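Vomix Grasp Planner

Vomix is the planning and control layer of the Prerkora software set for two-finger grippers. It takes a camera stream from the wrist or hand tool, proposes a closing pose, and sends finger width and approach commands to the controller. No object model is needed. The planner works from the outline of the item and the gap between the fingers.

Small upright items on a plain white surface are handled by the default profile. The approach is centered on the item before either finger moves in.
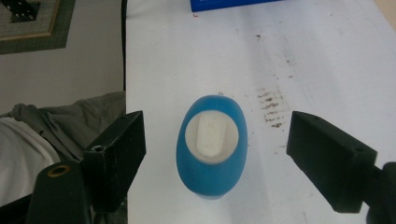
Page last changed: December 1, 2024

Smudges and scuffs on a tabletop can produce false outlines. The surface filter compares 3 consecutive images and drops any mark that has no height. It is on by default and can be set per work area.

Rate and limits
Planner update rate: 30 Hz
Stored grasp profiles per controller: 289
Log format: Litden, plain text or binary
Operating system: Linux, 64-bit

Fast motion is treated separately. When an item swings or blurs between the fingers, the tracker lowers its confidence value and holds the last good width command until the outline is sharp again. The hold time is set in the profile. Frames below the threshold are kept in the log and marked, so they can be left out of a replay or used to tune the tracker. 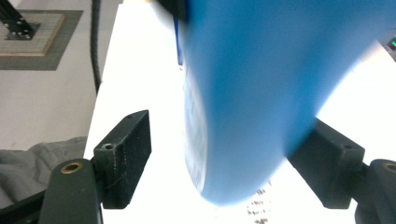 Ciarán Coughlan writes that the hold time in the stock profile is too long for light items, and that he cut it in half before the width commands kept up with his controller. He also asks for the confidence value to be shown in the replay window.

The value is available in replay from build 281 on. Open View, then Tracker, then Confidence. Hold time can be changed without a restart. Profiles saved in earlier builds load unchanged.

Licenses are issued per controller. The Engelbrecht driver is a separate download.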